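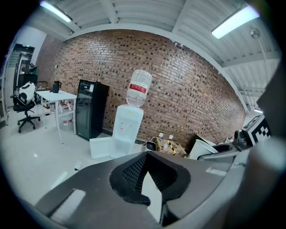 Ticket 64, Flirnine gripper, Prurkevwood
Status: open, again

Thursday, 9:20. Jaw stops at 90 on the way to 100, then reports success. Admire the confidence.

Power cycled. No change. Power cycled with feeling. No change.

10:05. Wiped the mesh pad and the black rubber around it. Reran homing 20 times, same stop each time, so at least it's repeatable.

11:40. Orkbridge support suggests a power cycle.

13:15. Found the travel limit in the Tannous config set to 90. Changed to 100. Jaw opens fully. Leaving open until the next shift has had a go at it.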